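Boards > Around the House > Bedrooms and Guest Rooms > Landline on the nightstand, yes or no?

Search this board Go Advanced search

Landline on the nightstand, yes or no?

clementina_c
Okay, settle a family argument for me. We're redoing the guest room before my in-laws come in August and I want a real desk phone next to the bed. Corded, big buttons, the works. My husband says it looks like a dentist's office. My mother-in-law can't stand cell phones and calls her sister every single night, so I think it's a kindness! The table is one of those little round ones, the Romon, and I already have a lamp fighting for space on it. Has anybody here done this and been happy with it?

nnamdi.o
Done it, love it, would do it again. We rent out the back bedroom and older guests go straight for the phone. Get the lamp off the table though. Clip it to the headboard or hang it on the wall, then you've got room for the phone and a glass of water and you're done.

belmiro_b
I'm with your husband, sorry. A phone takes up half a small table and the cord gets into everything. I had one by the bed for years and knocked the handset off maybe twice a week reaching for my glasses. Put it on a dresser.

clementina_c
But then she has to get up to answer it, Belmiro! She's 80-something with a bad hip.

belmiro_b
Then a wider table. The phone isn't the problem, the table is.

FernandaP
Jumping in because I have pretty much this setup right now. Round wood table in the corner next to the bed, phone pushed toward the back, smart speaker in front. I like how it looks, and the black and cream of the phone goes so nicely with the houndstooth pillow (total accident, I bought the pillow first). I'll give Belmiro the cord, it curls all over the tabletop and I've quit fighting it.

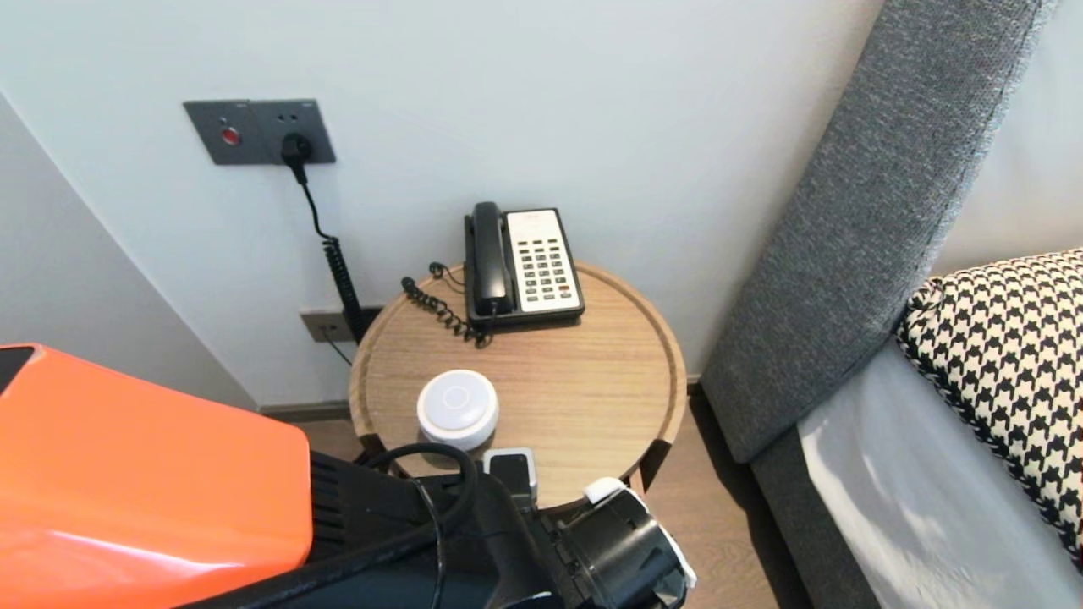

What I'd do the same and what I'd change

1. Keep the raised rim. When I was shopping I nearly bought the Ilow, 50 dollars cheaper and totally flat on top, and I'm so glad I didn't. Pens and pills roll!

2. Phone at the back, always. The front edge is for whatever you grab half asleep.

3. Look at where your outlets are BEFORE you pick the corner. I've got one plate up above the table and another down by the baseboard, with a black cable running down the wall between them. Against pale paint it shows. I keep meaning to get a cord cover and paint it to match.

4. Don't let the speaker and the phone crowd each other. If I did it over I'd pick one or the other for a table this size.

nnamdi.o
Oh I like that phone. The red keys are a nice touch. Is the table oak?

FernandaP
It's a light oak finish, I wouldn't swear to what's underneath haha

nuno_pat
Can I be the boring one? That cable would drive me up the wall. You can get the stick-on channel, Sikora makes one that takes paint, and it's a 20 minute job if you measure first. Also Clementina, a shorter coiled cord solves most of Belmiro's complaint. The long ones are made for people who walk around while they talk.

belmiro_b
It solves the tangle. It doesn't solve me knocking the handset off.

nuno_pat
No, that one's on you, Belmiro.

clementina_c
LOL. Okay, so lamp goes on the wall, phone at the back, short cord. Fernanda, do you mind if I ask what you paid for the bed? I love a gray upholstered headboard and the one I found (Wurau) is 775, or 900 with the storage base, and I can't decide if that's nuts for a guest room.

FernandaP
Mine was on clearance so I'm no help! I'd skip the storage base though. Guests never use it and you end up stuffing it with your own junk.

nnamdi.o
Disagree, the junk has to go somewhere. Get the storage. Spare blankets alone would fill ours.

clementina_c
Great, now there's a second argument going in my house. Measuring the wall tonight, will report back on the cord.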